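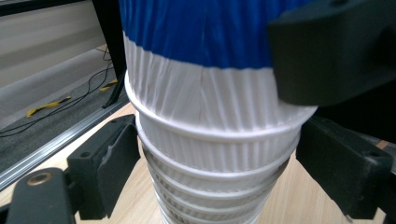
Respondent 9 told us that the police notice outside the Wulthorpe courthouse had "said disturbance, and by supper everyone was saying disturbance", although she had been there and had heard only singing. Her remark bears on the question of this section, namely how the vocabulary of an official statement passes into local speech and from there into the record.

Figure 2. Nested paper cups, blue and white.

4.2 Official wording and its uptake

The Wulthorpe arrests were announced in a single statement of 532 words. It gave no names and did not specify charges, describing those detained as "persons connected with the disturbance". Both regional papers carried the phrase in their first reports. The Elent broadsheet put it in quotation marks and attributed it to the police. The Lerkisholm daily used it without marks in the headline and in the second paragraph.

We coded 3,535 public posts written in the days after the statement. Posts were sorted by the noun used for the event: protest, gathering, disturbance, riot or other. Where a post used more than one, the first was counted. Posts that only shared a link were left out of the coding, as were those from accounts run by the papers themselves.

Earlier posts favoured "gathering". Once the statement was out, "disturbance" became the most common term, including among writers who defended those arrested. Many of these took up the word in order to dispute it, a pattern that the Pacheco coding scheme records as contested use. The scheme does not separate irony from direct objection, and our two coders disagreed most often on this point.

Interviews were held in August with 10 residents of Wulthorpe. Most could not recall where they had first met the term. Two believed it had come from neighbours. One had kept a copy of the Lerkisholm report and was surprised to find the word in its headline.

The charges were later published under a different heading, "unlawful assembly". Neither paper went back to amend its earlier coverage, and the older term remains in the online archives of both.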